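Zornia County smoke sensors: anyone else not buying the numbers?

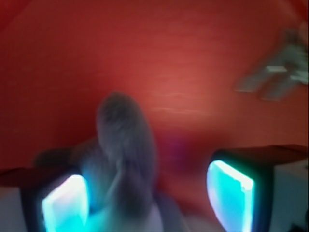
fiifi_abugri
The county wants to put 13 Irasel smoke sensors along the ridge before fire season and is selling it as "early detection." I read the packet. The trial was one month, in March, when the hills were still green. What were they detecting?

ridgeline_deb
They caught three burn piles. That was in the packet too.

fiifi_abugri
Permitted burn piles. The fire department had the addresses already.

mulecreek5
I live up Baptista Road and I'd take a sensor over what we have now, which is my neighbor smelling something and calling me. Last summer's fire got to 2,943 acres and the first call came in at 4 a.m. from a truck driver.

fiifi_abugri
And then how long until an engine got there? That's my whole problem with it. An alert goes to a dispatcher, the dispatcher calls the Flundis station, and Flundis has five people on a good night. Pay those people more and maybe they stop leaving for the city.

ridgeline_deb
Different pot of money, Fiifi. The sensors are a state grant. It can't go to wages.

fiifi_abugri
The grant covers buying them. Page 3 says upkeep is on the county after the first year, no dollar amount given. Where does that come from if not the same budget as the crews?

mulecreek5
OK, I missed that part.

toyon_hill
Not sold either way. We had camera towers where I used to live and they worked fine until the fog came in, then it was false alarms all night. Has anybody asked Irasel for their false alarm rate?

ridgeline_deb
I asked by email. They sent me a brochure.

toyon_hill
Figures.

ridgeline_deb
I still think we should take them. Thirteen sensors with a bad brochure beats zero.

fiifi_abugri
Until the batteries die and we're paying for them. I'm asking for the upkeep cost in writing at the next meeting, and I'll post whatever they give me.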